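Speaker notes – Sorting small accessories at home
Sigita Strazds, Huttunen community hall, May

Slide 1. Title. Introduce self and Laine Laur, who is taking questions at 3.

Slide 2. Scope. Hair clips, pins, elastics, chains, bead strands. Earrings are in Laine's half. Watches are out of scope.

Slide 3. Work surface. Use a shallow tray with a raised rim, set on a bed or another soft surface. Round beads roll, and pins vanish into a patterned quilt. A painted tray is fine if the colours are strong, but check dark pins against dark paint before starting. Push the quilt to the back and keep the sheet in front reasonably flat.

Slide 4. Order of work. Clips first, then pins, then anything stranded. Leave two photos up while talking.

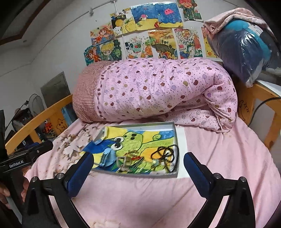
Clips, pins and a dark cord, all in the tray. 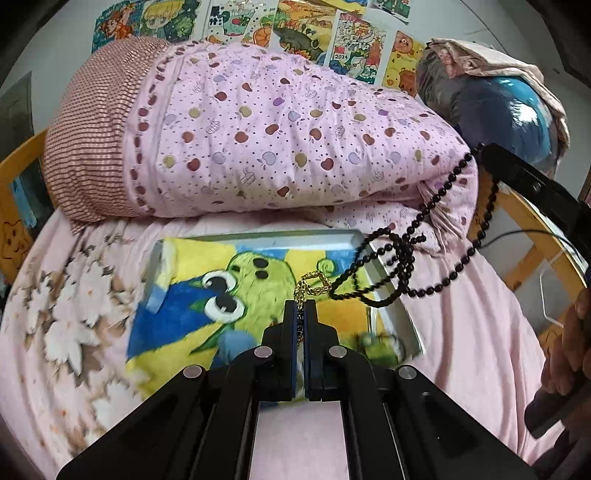 Slide 5. Separating strands. Find a free end before lifting. Hold the chain close to the tangle and ease the beads away from it – do not pull on both at once. Fine links kink under load and the kink stays. If a knot won't open, lay it flat and work it with a blunt pin. No oil on threaded beads.

Slide 6. Storage. Chains hang or lie flat, one to a compartment. Bead strands go in a loose coil. The Tindel insert suits clips up to medium size; large claw clips need the deeper Clevico drawer. Pass both around now.

Slide 7. Labels. Write on the compartment, not the lid, as lids get swapped. Handout has 100 blank labels per pack. Spare packs are in the box by the door.

Questions. If asked about repairs, refer to Laine.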